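Putting It In: Our Semester With a Simulated Golf Robot

Project report, Team Clorkix, Hulldale robotics club

So the assignment was "pick one manipulation task and get a simulated arm to do it reliably," and most teams went for stacking or sorting. We picked golf. Well, mini golf. Tomos Craddock had been pushing for it since the first club meeting, and I'll admit I voted for it mainly because it sounded more fun than putting blocks in bins (sorry to the bin team, your demo was great).

There were four of us. Tomos did the motion planning, Tayla Mudgway built most of the environment, Kenta Morikawa handled training and logging, and I did the physics tuning plus this report. Osian Prosser was our advisor and read every one of my panicky messages about friction.

What we wanted it to do

The arm holds a club, lines up with a ball on a green mat, and putts. That's the whole task! A run counted as a success if the ball came to rest inside the target zone before the timer ran out. We gave it 20 seconds per attempt, and that turned out to be way more than it needed once things were working. Before things were working, it would happily spend all 20 seconds waving the club over the table.

We wrote everything on top of Tondemell, the simulator our club already uses. I'd only done the beginner tutorials in it before this, so the first few weeks were me learning how collision shapes work and why you should not use the fancy detailed mesh for them. Use the simple one. Please. Our first version ran so slowly that Kenta would start it and go make a sandwich.

Building the table

Tayla started with a bare gray table in an empty void, and it looked like the world's saddest office. Then she moved it into a full room, with radiators, windows and a bunch of old electrical display boards along the wall. I thought this was just decoration until Kenta pointed out that our policy was going to be looking through a camera, and a policy that has only ever seen a gray void gets confused by almost anything else. So the room stayed, and the lighting got randomized too.

She also scattered props across the table. There are hammers, blocks and a few odds and ends from her asset folder, and their positions change from run to run. I complained about the hammers a lot because in the early runs the arm kept bumping into them on the backswing. She would not take them out. She was right, but it took me until December to say so. 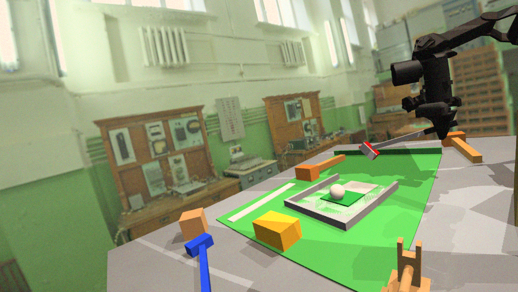

The club over the far end of the mat, with the ball inside the three-sided frame.

The gray frame was its own little saga. We had been going back and forth on how to keep the ball from wandering off the mat on a bad hit, and Tomos wanted walls around the entire thing. I wanted no walls at all, for realism. What we ended up with has low walls on three sides and is open on the fourth, and I think it's the best compromise we made all semester. It also made scoring easier to code, because I could check the ball against one small region and ignore the rest of the table.

Getting the swing right

Tomos scripted the first swing by hand: move to a start pose, pull back, come forward, stop. It worked beautifully as long as the ball was in one exact spot. Move the ball over by the width of the club head and the whole thing whiffed.

After that we recorded demonstrations. We borrowed the club's controller and each took turns putting, and I learned that I'm a terrible golfer even when a robot is doing the hard part. We ended up with 300 demonstrations that we were willing to keep. Kenta threw out plenty more, including nearly all of mine from the first night. He was nice about it.

With those 300 we trained a first policy, and it could find the ball! It just hit it way too hard. The ball would climb the frame wall and leave the table completely, and one time it ended up behind a radiator. (We have a clip of this. It got played at the club meeting more times than any of our successful putts.)

The friction problem

This part is mine, so I get to go on about it a little.

I had the rolling friction of the ball set to zero. I hadn't chosen zero, it was the default, and I never looked. With no rolling friction the ball basically never stops, so the policy had no way to learn what a gentle putt was. Every hit looked like a bad one. I spent almost two weeks messing with the mass of the club head before Osian asked me, very politely, what the rolling friction was.

I changed one number and retrained. I don't want to talk about those two weeks.

Results

For the final test we ran 3,000 simulated attempts overnight with randomized props, lighting and ball position. The final policy succeeded on 80 percent of them. We were aiming higher, but compared to where we were at midterm I'm really happy with it.

I went through a pile of the failures afterward. Most of them were the club clipping the top of a wall on the way in, usually when the ball started close to one side. The next biggest group was weak putts where the ball stopped short of the zone. A few were just strange, like the arm hovering in place until time ran out, and we still don't have a good explanation for those.

What I'd change

I'd check the default physics settings on day one, obviously. I'd also collect more demonstrations with the ball near the walls, since we mostly practiced the easy positions and then acted surprised when the hard ones went badly. Tayla wants to try a longer mat with a slope. Tomos wants a windmill. We've agreed to discuss the windmill next semester.

The environment files and the training logs are in the Clorkix folder on the club drive, and the settings I used for the final run are in the text file next to them. If you take this over, start from the newest table layout. The older ones still have my zero in them.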